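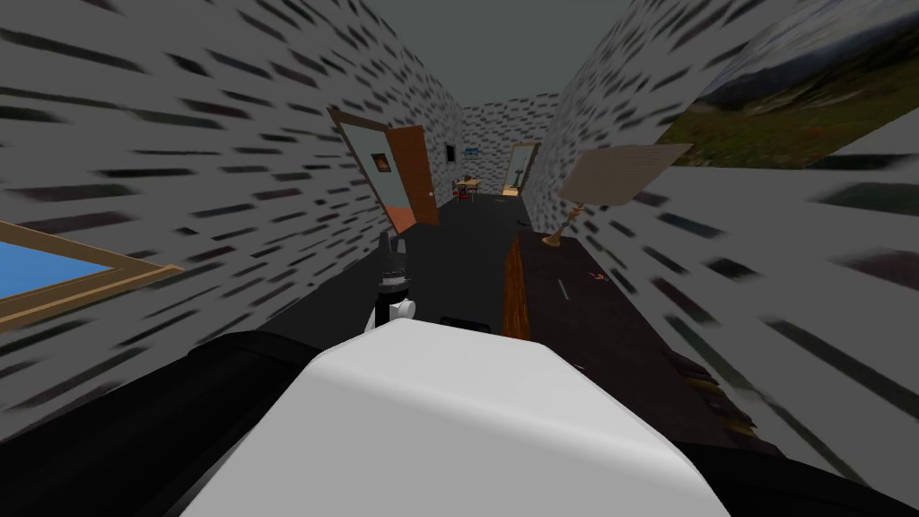 Unit 8: Linear Perspective and Texture Foreshortening
Course notes, Interior Drawing and Projection
Tutor: Svitlana Zakharchenko

These notes go with the second drawing sheet. Bring a long ruler, a set square and two pencils of different hardness. Students who missed Unit 7 should copy the section on the station point from Uliana Tkachenko before attempting the exercises.

8.1 Terms

Picture plane: the flat surface on which the view is drawn.
Station point: the position of the eye.
Centre of vision: the point where a line from the eye meets the picture plane at a right angle.
Horizon line: the level line through the centre of vision, for a level line of sight.
Vanishing point: the point at which a set of parallel lines appears to meet.

8.2 One-point construction

In a one-point view, one set of edges runs at right angles to the picture plane. All of these edges go to the centre of vision. Edges parallel to the picture plane keep their direction and do not converge.

The size of an object on the picture plane is given by

s = S x d / D

where S is the true size, d the distance from eye to picture plane and D the distance from eye to object, measured along the line of sight. Doubling D halves s. The rule holds for heights and widths parallel to the plane. It does not hold for depths, which shrink faster.

8.3 Marks on receding surfaces

A pattern on a side wall is compressed in the direction of depth as it recedes. Close to the eye and far from the centre of vision, the same pattern is drawn out sideways. A wide angle of view makes this stronger. The corridor below has short dashes on its walls, long and streaked near the sides and small and tightly packed on the far wall.
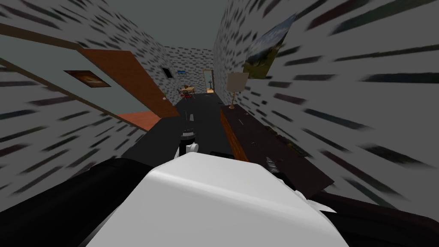 8.4 Finding depths with a diagonal

1. Draw the floor as a square in plan and mark equal divisions along the front edge.
2. Join each division to the centre of vision.
3. Draw one diagonal to the distance point.
4. Draw a level line through each crossing.

8.5 Exercises

Complete exercises 1 and 2 in pencil. Leave construction lines visible. Exercise 2 uses the floor plan of the Judton gallery, sheet 17.

Hand in work to Bohdan Mykhailiuk by October 25, 2024.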